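Clastel handheld, 100 mW green: output drops after warm-up
Status: resolved
Opened by: Panya Saengthong
Assigned to: Tiruwork Woldemariam

Problem
Unit starts at normal brightness, then fades in steps and comes back without being touched. Beam shape also changes while this happens. Bought in June, used indoors only. Cells are the pair supplied with it, charged fully the night before.

First reply (Tiruwork)
Please check the following with goggles on and the beam going into the meter head or a matt block.
Clean both ends of the tube and the tailcap spring with alcohol.
Measure each cell off load and tell me both readings.
Log output for two minutes from cold, then let the unit rest and repeat.

Reply (Panya)
Contacts cleaned, no change. Cells read 4.17 V and 4.16 V. From cold it gives 94 mW, falls to 50 mW at 40 seconds, recovers to 81 mW and falls again. Second run much the same. Meter is a Carrillo thermal head, zeroed before each run.

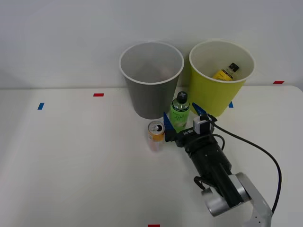 Tiruwork
Cells and contacts ruled out. A drop and recovery like that suggests either mode hopping in the crystal or the driver current moving about. To separate the two, put an ammeter across the open tailcap and note the current at the high and low points.

Panya
Steady at 700 mA throughout, high and low.

Tiruwork
Driver is fine, then. The crystal set is drifting off its pump wavelength as the host heats up. Check whether the module is tight in the heatsink. Do not remove the front lens. The IR filter sits behind it and the unit is unsafe without it.

Panya
Module turns by hand in the sink. There is a dry patch where the paste should be.

Tiruwork
Send it to the Ultbridge bench and mark the parcel for Emiliano Cervantes. Remove the cells first.

Bench note (Emiliano)
Module refitted with fresh paste, grub screw replaced. Ran 12 cycles, lowest reading 88 mW. IR filter checked and in place. Returned to customer.

Closed by Tiruwork after customer confirmed stable output.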